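Ekudberg Workshop Grant, third progress report
Submitted by the Cledport site

The grant was made to show that mixed small parts could be sorted at the table into three trays, cheaply and with few mistakes. We are past the halfway point of the money. I am less sure than I was in the first report that the answer is yes, and I would sooner say so now than in the closing report. 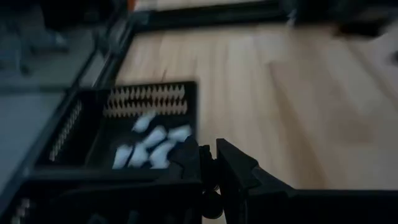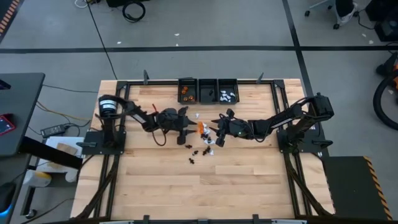
Sorting bench, Cledport: work to date

The setup is simple. Mixed pieces go out loose on the butcher-block top, and black trays take one kind each. White pieces have a tray of their own, and so do orange ones. The dark brown pieces are small and have been the trouble from the start. The proposal treated all three kinds as one job with one error rate. I don't think that was ever right, and the Karras costing sheet we were asked to use repeats the mistake.

We have logged 2576 pieces since the last report. Of those, 1000 were white, 700 were orange and the rest were dark. Fifty-six ended up in the wrong tray. Put that way it sounds good, and I expect somebody will want to quote it. Please look at how it was arrived at first. A piece that is still on the wood when we stop is not counted as an error. It is not counted at all. Most of the leftovers are dark ones, so the log flatters us exactly where we do worst. I have asked for leftovers to get their own column from now on. Until there are a few weeks of that column, I would treat the figure as a best case.

The trays

The openwork trays were bought on Skullora's advice. The argument was that dust and crumbs would fall through the sides and the pieces would stay clean. I have seen no sign of this. Dust settles on the floor of the tray, where there are no holes to help it. What we do get is a wall that is harder to wipe than a plain one. They are sturdy enough and I am not asking to replace them, but the second order in the budget should not go ahead.

The bench

The top itself has held up. Seams between the strips were raised as a worry at the last review, on the idea that small parts would catch there. We have not had a case of it. The darker streaks in the wood matter more. A brown piece lying on a brown streak gets missed, and a plain pale mat would cost very little. It was turned down once as cosmetic. I am putting it back in.

Lighting

Still poor late in the day. After four in the afternoon the trays and whatever is dark inside them run together. The lamp in the original budget was cut to pay for trays.

Spending and requests

Spending is on plan, mainly due to the lamp that was not bought. We ask to move the second tray order into one lamp and one mat. We also ask that the target for dark pieces be set separately, after the new column has been running through October, and that no further sites be signed up on the strength of the present numbers.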